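Section 4: Putting the rack together and finding it a home

Right, you've got the side pieces sorted from section 3, so now the quick bit. I've built the Kioko shoe rack more times than I care to admit (my hall, my sister's hall, Stella Ogola's porch) and it goes up nicely if you don't rush the bolts.

1. Lay one side piece flat on a towel or an old blanket.

2. Push the shelves into their slots, lower one first. They're a snug fit, so wiggle as you go and don't reach for the hammer!

3. Drop the second side piece on top and start every bolt by hand, two turns each.

4. Stand the whole thing up and only now tighten the bolts with the little key. I go corner to opposite corner, a bit at a time.

5. Give it a gentle push from the side. If it rocks, loosen everything by half a turn, press down on the top shelf and tighten again.

Note: bolt bag 52 is for the tall model. If that's the one in your box, ring Norkton and ask for bag 317. They swapped mine without a fuss. 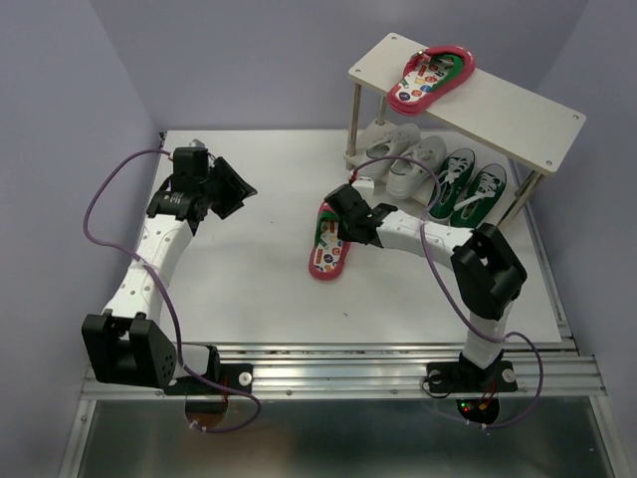

Two-tier rack, standing at an angle.

Now, where to put it. I like mine close to the front door but clear of its swing, so open the door all the way before you settle on a spot. Leave 100 mm behind the rack if there's a radiator on that wall. Fares Srour had his pushed right up against one all winter and his best brogues went stiff as boards.

Caution: please don't let small children use the shelves as steps. Mine tried it in August and we had boots everywhere.

6. Put your heavy boots on the bottom shelf and the light stuff on top.

7. Check the bolts again after a fortnight, as they do settle a little. Keep the key somewhere sensible (mine's taped under the top shelf).

Cleaning and muddy wellies are in section 5.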